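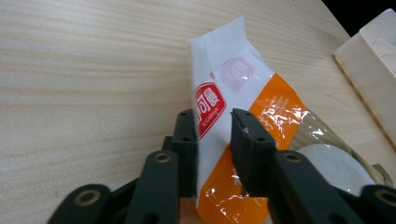 Photo: Tekleab Handling Pty Ltd

About Tekleab

Tekleab is an independent test and advisory firm for manipulation hardware. We measure whether machines can do small household and shop-floor chores: picking up a packet, clearing a bench, putting a cloth away, moving stock between a tray and a bin. Our clients are manufacturers who want to know where a gripper fails before it ships, and site operators who have been offered one and would like a second opinion.

The company was founded by Sosina Habte and Sohail Butt, who had worked together on end-of-line packaging equipment. Packaging lines are a solved problem in most respects. Product arrives at a known pitch, in a known orientation, under fixed lighting. A kitchen bench or a lunch room offers none of those conditions, and neither does the back counter of a small workshop. Tekleab was set up to work on that second group of sites.

What we test

Our current chore set has 51 tasks, grouped by object class: rigid, articulated, fabric and film. Film covers bags, wrappers, pouches and sachets, and it accounts for a larger share of our failure reports than any other class. A filled snack packet has a soft envelope, a loose product inside it and a printed surface that throws glare back at the sensor. Depth estimates on clear windows and glossy ink are unreliable. The outline changes as soon as a finger touches it, so a grasp planned on the undisturbed shape may be wrong by the time the jaws close.

We score four stages separately (approach, closure, lift and placement) and we do not average them. A unit that grasps well and places badly is a different engineering problem from one that cannot find the object, and a single percentage hides this.

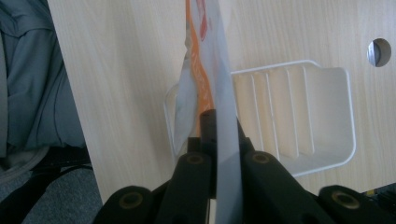 Lift is where film tasks become difficult to score. A bag held by one end hangs, folds or stands according to its stiffness and where the contents have settled, and it can obscure whatever the machine has to deal with next. Our protocol records the grasp point, the jaw opening and the clearance to nearby objects. Damage to contents is logged as its own outcome. A bun delivered flat is a completed move and a failed chore.

Where things stand

Prospective clients usually ask whether a machine can do this work yet. Our position as of 18 Jul 2023 is as follows.

Rigid objects on a clear surface: yes, at a useful rate, with current two-finger hardware and moderate effort in set-up.

Film packages: sometimes. Results depend heavily on lighting, on the gripping surface and on how close the package lies to its neighbours. Compliant pads help with closure and complicate release.

Fabric: not at a rate we would recommend paying for. Picking up a cloth is achievable. Folding it, or hanging it so that it stays put, remains slow, and recovery after a bad first grasp is poor.

Mixed benches, where all of the above are present at once: no. A person still clears one faster, and with far less supervision, than any unit we have assessed.

We publish these positions in general terms only. Client results remain confidential.

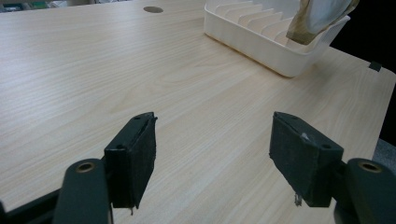 Benches in our protocol are specified by surface, height and reach, and the fixtures on them are treated as part of the task. Racks and trays matter more than clients expect. A slotted rack presents thin, repeated edges that a jaw can catch on, and a pale rack on a pale surface gives a vision system little contrast to work with. Pad wear is checked between runs. Fraying and lint change the friction at the contact face, and pads are replaced on condition.

Our people

Sosina Habte is managing director and signs off all test reports. Sohail Butt leads mechanical assessment. Mahlet Worku maintains the chore set and the scoring protocol. Eyerusalem Ayele is responsible for perception testing, including the glare and transparency series. Afiq Sinaga manages site visits and client scheduling.

We employ 18 staff across 2 sites, Trurmont and Gillevau. Trurmont handles household tasks. Gillevau handles shop-floor work and houses the metrology room.

Independence

Tekleab does not manufacture, resell or take commission on any hardware. Fees are fixed before testing starts and do not vary with the outcome. Where a staff member has previously worked for a supplier, that person is not assigned to the supplier's equipment.

Working with us

A standard assessment covers one gripper and one object class. Send drawings, payload limits and a description of the intended chore to the Trurmont office. Units should arrive with spare pads and the maker's recommended closing force in newtons.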